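Home Posts Replies Media

Santeri Kemppainen
2024-01-27

Open day at Vuorinen's Wimilside lab. Posting notes as I go through them. Mostly about Esta, their manipulation stack, and the simulator they train it in.

Esta runs every policy in simulation before it gets near hardware. Gate is 95 successes out of 100 episodes, object pose randomized each time. Current pick policy is at 66. They put that on the slide without comment, which I appreciated. 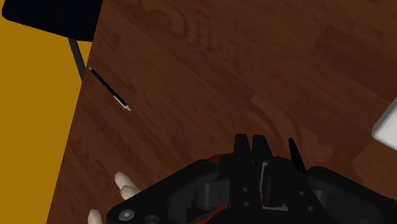
Thin objects are where the simulator earns its keep or doesn't. A cylinder that narrow gives you very little contact area, and the solver has to decide between rolling and sliding at every step. The black pen lying diagonally near the left edge of the table is a fair test: grasp yaw has to match the barrel, and there isn't much tabletop on that side to recover on. I asked about friction values. Fixed per material, not randomized yet.

Second question was textures. They have 567 in the library, wood grains included. Lighting is randomized separately.

Rangate supplies the physics backend. Contact stiffness is exposed in the config, damping isn't. Someone asked for that too. Planned for July.

No hardware numbers given. Will ask again.

Related posts
Contact solvers: notes on step size
Rangate config, part 2
Grasp yaw error on thin cylinders

Contact | Copyright | Back to top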